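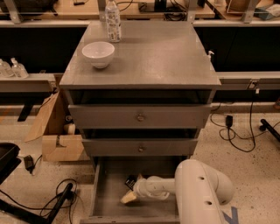
Ticket 218 — Mornow three-drawer cabinet, gray: drawers not closing flush

Status: open
Product line: Mornow (Clasier)
Site: Waka storeroom

Reported: all three drawers stand open. Top and middle show a gap above the front, bottom one is far out. Scuffs on the upper edge of the bottom front. Knobs are tight.

9:20 Asked site to clear the bottom drawer and check the runners for grit.

11:45 Site reports grit on the left runner, wiped off. Bottom drawer now shuts. Top still springs back 20 mm.

14:10 Back stop on top drawer suspected — replacement ordered from Magaña. Keep ticket open until fitted.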